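Brenbridge cell gets new fingertips and a Saturday tune-up

If you've walked past the handling cell at our Brenbridge shop lately and wondered why the guard door was open and I was on my knees next to it, well, it was maintenance week! I look after the two-arm cell there (we call it Kalholm, after the bench it was first bolted to), and it has just had its biggest going-over since we moved it from the Meltbridge building in March.

The short version is that the cell is back up, it's picking again, and the grip on thin items is a lot better than it was. The longer version involves a dead battery in my flashlight and more coffee than I'd like to admit.

The trouble started with slipping. Kalholm handles small household stuff all day, and most of it is easy, but slim, hard things had begun to turn in the fingers whenever the arm changed direction. At first I blamed the grip force and nudged it up by 8 percent. That helped for an afternoon. Then I took the covers off the fingertips and found the insides polished smooth as a spoon, so there was my answer, and I put the force back where it had been.

We had a bag of spare covers from Toprak, the small outfit that molds them for us, and I swapped all four in one go. I know some people change only the worn one. I used to do that too, and I ended up with one grippy side and one slick side, and everything I picked up crept toward the slick side like it wanted to leave. Pairs at least, please! All four if you have them.

Fitting them is fiddly. The old cover peels off with a thumbnail if you're lucky and with a plastic scraper if you're me. Then you wipe the bare tip with alcohol, let it dry, and roll the new cover down over it from the point. I leave the fingers half open for this with the arm powered down and locked out, and I close them by hand afterward to see that the two faces meet flat. One pair met at a slant the first time, so off it came and on it went again.

While I was down there I went around the fasteners at the base of each finger. Two were a touch loose on the left arm. The right arm was fine, which figures, as that's the one I'd been fussing over for weeks. I put a paint mark across each head so next time I can tell from a step away if anything has moved.

Then came the part I enjoy, the test picks. I keep a bin of awkward things for this, and thin black strips stacked like a closed folding fan are the meanest customer in it. They're long and slim, with fine ridges all the way along, and the grip has to land near the middle or the whole bundle wants to swing. 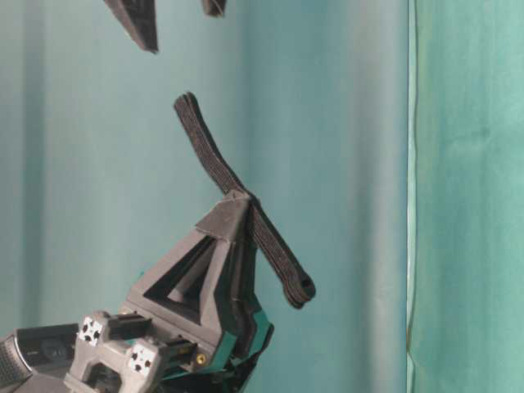 Do you have to recalibrate after changing the fingertip covers?
Only if the new covers are a different thickness from the old ones; with the same part, I run the zero check on the fingers and leave the rest of the calibration alone.

I ran the zero check on both arms and the left one was off by a hair, so I reset it and ran it again. After that I let the cell go through 100 test picks from the awkward bin, with a stop at 50 so I could look at the covers. Two picks failed in the first half, both on the same slippery little tin lid, and the second half went through clean. I'll take that. Before the work, that bin would have had me reaching for the stop button every few minutes.

A word on cables, as I got this wrong last year. The camera lead on the left arm had been rubbing where it bends at the wrist, and the jacket was getting shiny. I moved the clip down a little and gave the lead more slack, then drove the wrist slowly through its full travel while watching the bend. It clears everything now. I've also taped a note inside the cabinet with the new clip position, in handwriting that I've been told is a safety hazard of its own.

Covers now get a look every week and a change every 104 hours of running, which is a shorter interval than before. They're cheap and the downtime is short, so I'd sooner toss one that had a bit of life left in it. Toprak has more on order for us, in the softer grade this time, and I want to try a pair on the right arm to see how they wear against the standard ones.

Kalholm is open for jobs again from Saturday morning. If you have a batch waiting, put it on the shelf by the cell with your slip on top, and please keep the thin stuff separate so I can run it first.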